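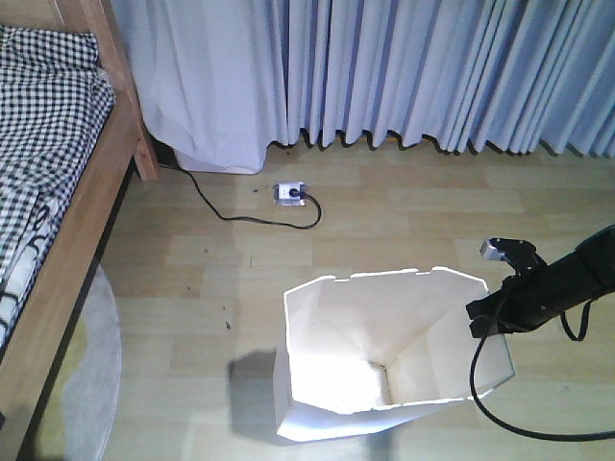 Collecting demos for a robot arm sounds like a job for a lab, and for my first month I treated it like one. Clean table, gray backdrop, one object. The policy I trained on all that was great at clean tables and hopeless everywhere else! So now I gather examples in bedrooms, hallways, wherever there's a bit of open floor. A white paper bin next to a bed with a checked blanket, curtains behind, a cord looping across the boards: that's the kind of clutter I want the model to get used to. I wrote this up in July 2025 for Giuliana Nina and the others on the Heder project, and it should work for any small arm you can drive by hand.

What you need

An arm with a gripper, two cameras (one fixed, one at the wrist), a light object, and a laptop running whatever recorder you like. We use Erkska, our own little script, which saves both video streams along with the joint positions.

Step 1: Write the task sentence first

Do this before you move anything. Ours is "pick up the paper bin by the rim and set it down somewhere else." Keep the wording the same for the entire batch. I once let it drift over an afternoon and spent that evening fixing labels by hand (never again).

Step 2: Set the fixed camera and leave it alone

Point it so you get the object, the gripper and plenty of floor. Then tighten everything. If you bump it, stop and start a new batch.

Step 3: Check the wrist view with the gripper closed

Close the fingers and look at the wrist stream before you record. You want both fingertips low in the picture and the floor ahead of them clear to see. Ours looks like this, with the tips nearly touching and only a thin gap between them. Watch for glare too. Pale flooring gets washed out on the bright side, and a white bin on top of it can lose its edges, so turn the exposure down a notch if you need to. 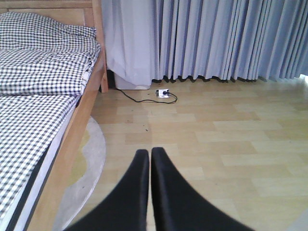
Step 4: Record in short runs

I do 11 demos, then take a break. Move the bin a little between takes and turn it now and then. Go slower than feels natural near the rim, especially with paper. And keep the takes where you miss and try again! Jelle Nijs talked me into that one, and our recoveries got a lot better.

Step 5: Sort the same day

Tag each take good, recovered or junk while you still remember it. My last batch had 143 takes and the full set is up to 1274, which I would not want to sort from scratch. When you're done, copy the folder to a second drive and send Gayan Sarkar the batch name so he can add it to the next training run.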